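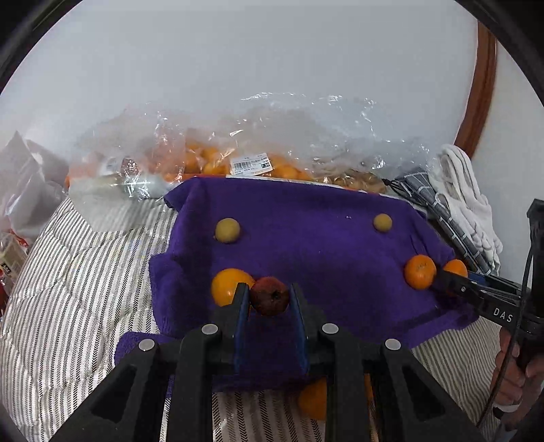

Hand-held demos on soft fruit: how many before it stops squashing things?

Posted by hasur_fidel, August 29, 2026

I've been teaching a pick-and-place task with a pair of hand-held grippers and could use some advice. The task is simple: fruit on a towel, pick each piece up, move it to a bowl. I've recorded 600 demonstrations so far, nearly all of them on a bed because that's the only clear surface in the flat at a height I can work at for long.

Oranges and mandarins are fine. The arm copies me well and the grip width comes out close to mine. The trouble is the old apple. It has gone soft and wrinkled, and I close on it slowly when I do it by hand, but the trained policy shuts at the same speed it uses for an orange and keeps going. Has anyone fixed this with more demos, or is it something else?

Fidel Ocampo, Hasurside

---

valentini_a wrote:

How many of the 600 are the apple? If you did every fruit in turn it might be a small share, and the citrus will swamp it. I'd record a block of nothing but soft things and weight it up in training.

---

hasur_fidel wrote:

One in 12, more or less by design. I went round the fruit in a fixed order, which I now think was a mistake as well.

---

renzo_b wrote:

The order is a mistake, yes, but I don't agree with Agata about the rest. More apples won't help if the recording has no force in it. Your hand feels the skin give and you stop. All the recording has is a finger width and a picture. From the camera's side a firm apple and a soft one can look nearly the same until you've already squeezed.

I spent most of last November on this with tomatoes and got nowhere until I did it by remote control with force feedback on the leader arm. After that the closing speed in the demos varied with the fruit and the force was logged alongside it.

---

valentini_a wrote:

But his apple doesn't look like a firm one. The skin is shrivelled and dull, and you can see that well before the fingers touch it. That's a good visual cue. If he slows down every time he sees it, the policy can learn to slow down. I've done it with bread rolls and there was no force sensor anywhere near them.

---

renzo_b wrote:

Bread rolls forgive you. And it will learn that one apple. Swap it for a soft plum with shiny skin and you're back where you started.

---

sunee_y wrote:

You're both partly right, I think. Fidel, a few questions:

Are the blue pads the soft ones or the stiff ones? With soft pads the fingers bend a bit before the fruit does and you can see that in the wrist view. It's a poor man's force sensor but it works.

Do you pause after contact? When I train new people on the hand-held tool I ask them to close until they touch, wait, then close the rest. The wait gives the model a clear point to learn from. Most people skip it because it feels silly.

Are you using both grippers in the same episode?

---

hasur_fidel wrote:

Soft pads. No pause, I just close in one go, only slower on the apple. Both grippers are in every episode but the second one mostly waits at the side while the first does the picking. I swap hands between batches.

---

sunee_y wrote:

Then I'd try the pause before recording anything else. Do 3 short sessions with it and leave the old data out completely. If you mix them the model averages the two habits and you get a half pause that does nothing.

Also check the small yellowish-green ones at the back of the towel. If they're firm and about the size of the apple, the policy may be picking its closing speed by size.

---

g_marchetti wrote:

I'd look at playback before blaming the demos. We had the same complaint at Caruso and the controller was the cause. The policy asked for a slow close and the Pluka driver rounded it to its own minimum speed. Plot the commanded width against the measured width for one apple pick. It takes ten minutes.

---

renzo_b wrote:

Fair point from Gaetano, I'd do that first. I still say he'll want remote control in the end for anything soft. The hand-held tool is quicker to record with, I'll give it that.

---

valentini_a wrote:

Quicker by a long way. In the time it takes me to get one clean teleop episode I can do 8 by hand, and my shoulder doesn't ache afterwards. Please don't put him off it.

One more thing, Fidel – move the towel about. A purple towel on a striped cover in the same spot every time is something else it can lean on. Try it without the towel for a session.

---

hasur_fidel wrote:

Plotted it. Commanded width is slow at first, then drops quickly halfway through, and the measured width follows it closely. So the driver is fine and it's the policy. Going to record the pause sessions with the fruit in random order and the towel in different places. I'll need more apples, and they'll have to sit for a while first.

---

g_marchetti wrote:

Good, that rules us out. Post the new plot when you have it.

Ollutel Robotics Forum – contact the moderators – © 2026 Ollutel – Back to top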